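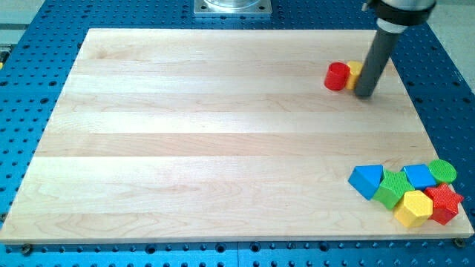

Up before six, couldn't sleep, too excited! First full day in the new neighborhood and I wanted to hear what it sounds like before everyone gets going. Answer: garbage trucks, a man singing in the stairwell, and the Ovgate tram, which squeals on the bend right under my window and then dings twice like it's saying sorry. I think I'm going to love that tram.

Walked up to the Sandovholm end for coffee. The place on the corner opens at 6:30 and they do a cardamom bun the size of my fist. I ate it standing at the window watching the bakery vans double-park. The woman behind the counter asked if I'd moved in over the hardware store and I said yes, and she said good, that window's been dark too long. I've lived here one day and somebody has an opinion about my window!

Then I did the thing I promised myself, the whole length of Maihi on foot, from the ferry steps to the water tower. It's longer than it looks on the map. House numbers go up to 310 on the even side and quit at 266 on the odd side where the park starts. I kept crossing over to look at things. There's a shop that sells only buttons and zippers. There's a barber with a parrot. A row of brick houses past the school has every front door painted a different color, and the yellow one had been done so recently it still smelled of paint.

Stopped in the park and ate an apple. Two old guys were playing chess on the stone tables and a third was telling both of them what they should have done. October light coming through the trees, leaves everywhere, kids kicking them at each other. I sat there much longer than I meant to.

Bus 13 home, which was a mistake in the best way, as it goes all around the harbor first. I saw the cranes and the fish market and a whole street of murals I didn't know existed. Must go back with proper shoes and a free afternoon. My heels are wrecked.

Unpacked four boxes when I got in. Still can't find the good scissors or the bathroom curtain. The kitchen is nearly a kitchen now, the kettle works and I know which burner is the weak one (back left). Called home and talked much too long about the parrot.

Joined the Vasar library too! I nearly forgot to write that down. It took five minutes and one gas bill. The reading room upstairs has green lamps and a view straight down Maihi, and there's a local history shelf with photos of my own street from when the tram was pulled by horses. I borrowed two books and a street map from the sixties to compare with mine.

Rent plus heat leaves me 196 a month for fun, so it's library books and cardamom buns for a while. Tomorrow the fish market, early, if the heels allow. The last tram just went by. Two dings.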